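I have been meaning to write about the little washroom since May, and every time I sat down to do it something else wanted doing first. So - kettle on, feet up, let's have a proper go at it.

When we took on the back rooms at Trarnwood they came with one basin, one toilet and a great deal of other people's dust. The basin was the bit I fell for. It's a plain white rectangle, nothing grand, but it's deep enough to rinse a jug in and the tap has a nice curved spout that you can get both hands under. I've lived with some miserable taps in my time (the one in our old flat on Hosier Lane ran down the back of the bowl and nowhere near your fingers), so I don't take these things for granted.

The trouble with a small basin is that everybody wants to put something on it. I cleared it one evening and by breakfast the rim had filled up again. Bottles, tubes, lids belonging to none of them. I did look at shelves, and there was a lovely slim one in the Netidon catalogue, but it was 856 millimetres long and our bit of wall simply isn't having that. It would have stuck out past the door and taken somebody's ear off.

What I've settled on is a weekly going-over that takes nearly 30 minutes if I dawdle, and I usually do dawdle. Everything comes off the rim first. Then warm water and a drop of washing-up liquid round the bowl, and an old toothbrush for the overflow slot, where the grey stuff gathers when you're not looking. The drain gets the same treatment. I dry the tap last with a soft cloth, round the base as well, and it comes up beautifully for all of 13 minutes until someone washes their hands! 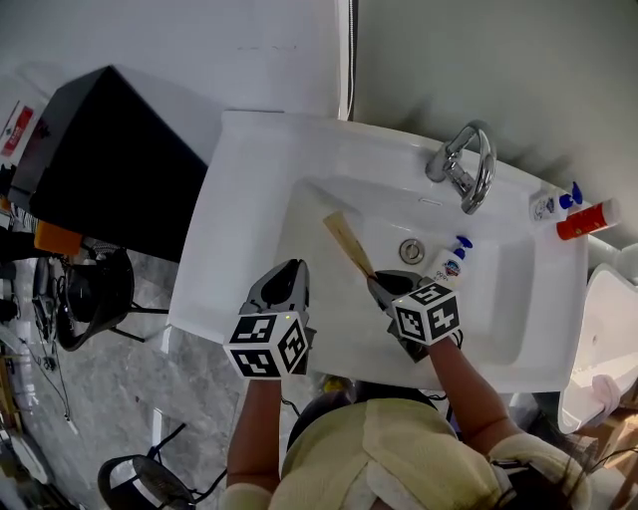
The basin, with the Safeguard in its pump bottle.

I did once try decanting the soap into a pretty glass bottle from the Painemal market, eight pounds, and it was far too slippery with wet hands. Plain pump bottles are much kinder, even if they do have a habit of toppling over on the rim.

Next on my list is the floor, which I like very much for its grey marbled pattern and which hides absolutely everything, including a hair grip I trod on last week. I'll report back when I've found the good mop.

Contact | © Notes from the Back Rooms | Back to top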